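Kilbridge Players: what we are up to this season

It has been a good while since the last newsletter, and for that we're sorry, but the summer got away from us and then the roof over the scene dock needed patching, and one thing led to another. Anyway, we have a play! After a great deal of talk (and far too much coffee) we are doing Ciline, a two-act piece for two actors, set in one kitchen over the course of a single night. A mother and her grown daughter are packing up a house neither of them wants to leave, and they find out before morning how little they have told each other. It's funny for longer than you would expect, and then it isn't.
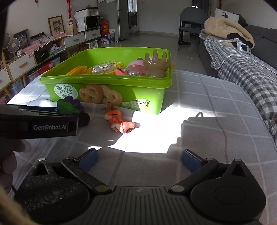 A table and two grippers.

We read it aloud back in July, and by the end of the first act a few people had stopped following along in their scripts and were just listening. Both parts are enormous. The daughter has one speech in the second act that runs for nearly four pages, and whoever takes it on will have our full sympathy and as much tea as they can drink. Auditions are open to anyone, whether you have been on our stage before or have never set foot on one, and you don't need to prepare a thing. We'll hand you the pages when you come in.

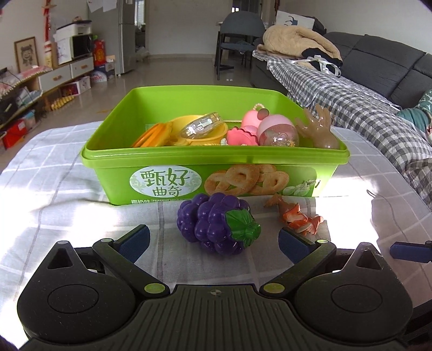

Rehearsals will be at the Sitard Street hall, starting at 7 in the evening, and we will try very hard to let everybody go home by 9:30. There will be 13 performances this time, which is more than we have ever attempted with one show, and the last two will be at the Frota, our first time there. It only has 40 seats, so you will be close enough to hear the kettle click off — a lovely way to see a play like this one, I think, though the actors may feel differently about it.

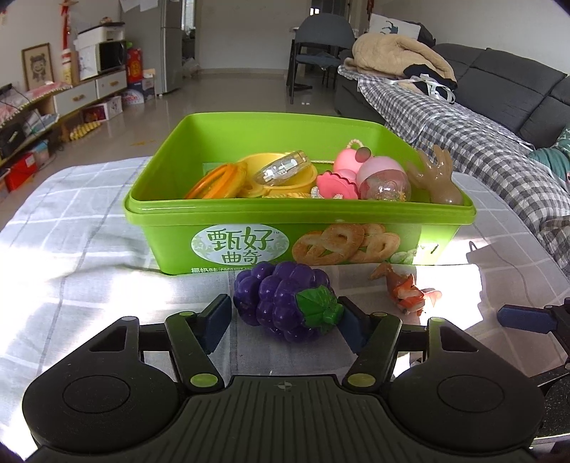
Purple grapes with a green container behind.

Now, money. The spring raffle and the bake table together brought in $2952, and we can't thank you enough. More than 900 of that has already gone to new dimmers, so the lights should stop flickering during the quiet bits. The rest will pay for the rights and the set, and we still need a kitchen table, an old stove that doesn't have to work, and as many cardboard boxes as you can spare. Drop them at the side door of the hall any evening we're rehearsing.

Tickets go on sale once we have a cast, and members get first pick of seats as usual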